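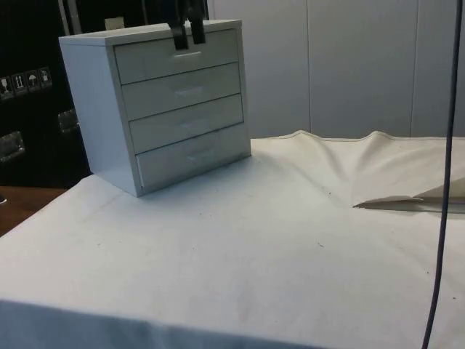 Can a robot put my socks away yet? Only if you've washed them, folded them, opened the right drawer and lowered your expectations.

I've been arguing about this with Svend Mogensen since October, when he told me drawers were "basically solved". Svend also told me his gutters were basically solved. My own drawers at home stick in humid weather, and the bottom one needs a knee. I'd like to see the training data for the knee.

To be fair, a drawer is a decent test. A shallow handle gives two stiff fingers very little to work with, and pulling a bit crooked

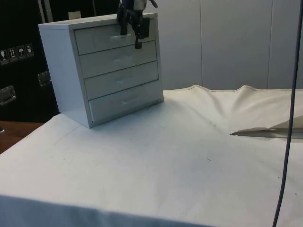 will jam the runners or drag the whole cabinet along for the ride. My three-year-old niece does the second one on purpose. Ásdís Bisgaard reckons the pulling is the easy half anyway, and that closing a drawer over a badly folded jumper will humble any machine. It humbles me at 6 every morning.
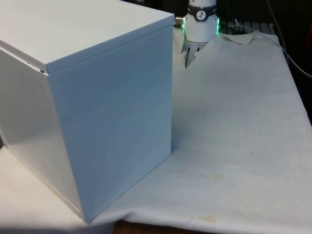 So would I buy one? I'd wait. Paying $3165 for help with the laundry seems steep when I can ignore the laundry for free – and I'm told the colour options are limited to white and grey.

Svend says give it 5 years. He said that about the gutters too.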